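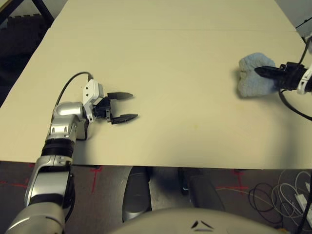

What is the best way to fold a small terry towel so it stays flat in the drawer?
Fold it in half, smooth it, then fold it in half again, with the folded edge facing you when you put it away.

Print this page | E-mail this page

Section 4 – Folding Towels on the Torkus Table

Towels are a wonderful place to start! Terry is forgiving, it holds a crease well enough, and a crumpled bundle turns into a neat square in just a few moves.

Before you start

Clear the tabletop and wipe it down with a damp cloth. Let it dry. Faint yellowish stains on a light top don't matter for folding, but crumbs do – they hide in the loops and come out in your linen drawer.

1. Set the towel near the middle of the table, well back from the front edge.
2. Find two corners on the same short side. Lift them and give the towel one good shake.
3. Lay it down with the long side toward you and smooth it from the center out. Take your time here, it really pays off.
4. Bring the left edge over to the right edge and match the corners.
5. Bring the far edge toward you, then press lightly with a flat hand.
6. Turn the folded edge to the front and add the towel to your stack.

Note: If your table is made of two boards, the seam makes a great guide. Line the far edge of the towel up with it and your folds will come out straight every time.

Note: Stacks of up to 14 small towels fit the Sernari drawer. Alternate the thick side left and right and the pile stays level.

Caution: Never fold a towel that still feels damp in the middle. Hang it up again and come back to it later.

Questions about this section? Write to Jintana Thongsuk at the Umer help desk – she loves a good folding question.

Print this page | E-mail this page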